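Lorelus leg ultrasound notes, README

Hi! I'm Sosina Gidey, and I look after this little dataset. It holds 1,534 typed reports from vein scans of the leg, all written at the Promonby vascular clinic by two sonographers, Liam Pearce and Gemechu Wolde. No scan images, only the text.

Each row has a report, the side scanned (left, right or both) and a label for clot, reflux or neither. I labeled everything first, then Ebise Gebretsadik relabeled 200 rows without seeing my answers. We disagreed on 22 of them, mostly old clots with some flow back in the vein – those are marked "unsure" in the label_2 column, so please don't drop them without reading a few!

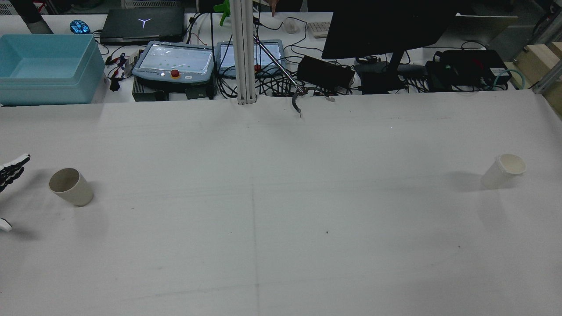
Two cups on the white tabletop.

Names, dates and record numbers were stripped by hand before I got the files. If you spot one I missed, write to me before you post it anywhere.

Known gripes: Liam writes "GSV" and Gemechu spells out "great saphenous vein" (I left both alone). 306 reports mention an earlier scan that isn't in the set. Calf veins are patchy before April, when the clinic switched templates.

Fine for teaching and for trying out text tools. Please keep it away from patient care.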